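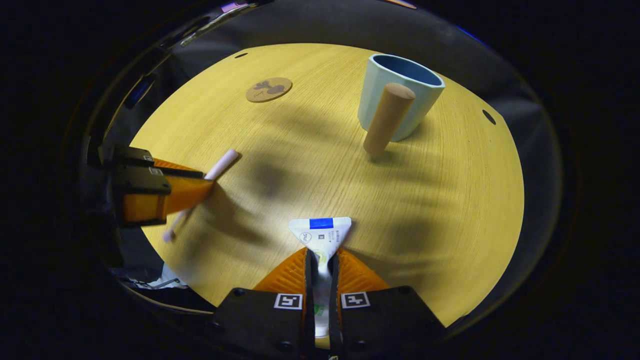 Tannous wrote to us that a table set should be judged by how it is put away, and that most lists of tableware forget the small pieces, such as coasters and sticks. We agree with the first half. The second half we tried to repair in this version.

# Tustano Small Table Set

Tustano is a collection of pictures and notes on small things which stand on round tables: cups, coasters, pegs, sticks. It contains 391 pictures of 13 table arrangements. The notes are written by hand, in English, and one note is never longer than 200 words.

## What is in the notes

Each note tells which things are on the table and where they stand to each other. We use these words:

- cup: any drinking vessel without a stem. The colour inside is noted separately if it differs from the outside, as with the pale blue cup whose inside is a deeper blue.
- coaster: flat, with its print if there is one (leaves, flowers, handwriting).
- peg: a wooden cylinder. A peg can lie, stand or lean. "Leaning" means that one end touches the table and the other end is supported by another thing.
- stick: thinner than a peg. Chalk and thin markers are also under this word when we could not decide.

Small holes in the table top are noted as part of the table and do not count as things.

## Folders

pristo/ has the arrangements with one cup.
drarton/ has the arrangements with more cups, and those with no cup.
notes/ has one text file for each arrangement.

## Known problems

The word "pale" was used too freely in the early notes. In 3 arrangements the coaster is called a mat; please read it as coaster. Light wood looks more yellow under strong light, so the colour of table tops should not be compared between folders.

Changes before November were not recorded.

Last change: 29 Mar 2025

Contact | © Tustano | Back to top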